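Bench surface, part two

The brown paper is down on the big table, and the beige wall gets no shelf until December. Paper marks easily but costs little to replace, so I cut five spare lengths.

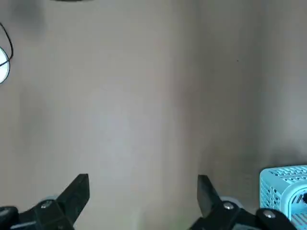 Small things go in the basket. Anything with a battery stays out where I can read its display.

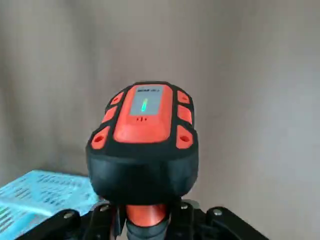

Gas detector, orange and black, display on.

Slots in the basket floor let dust fall through. I wipe underneath.
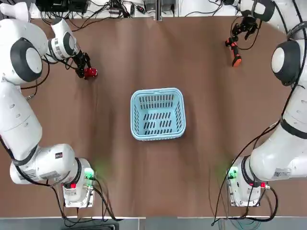

Light blue basket, empty, on the paper.

Janka wants the cup of sticks moved left. I have no objection.

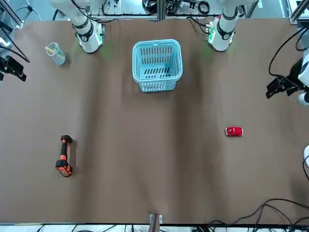 Cup, basket, tool and red toy car.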